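Ratora build, progress report to Widmer, March 2019

Spending to date is $2,415. The drive base is wired and the second motor controller is fitted. Work at the Canthorpe shop has moved on to head camera views of ordinary furniture, starting with an office chair near a desk.
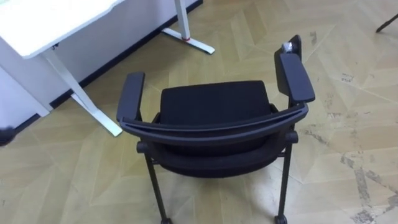

When will the arm be mounted? After the base passes its 21 test runs; 13 are done.

Two items remain open: the battery bracket, which needs a recut, and the Grerno encoder order, still unshipped.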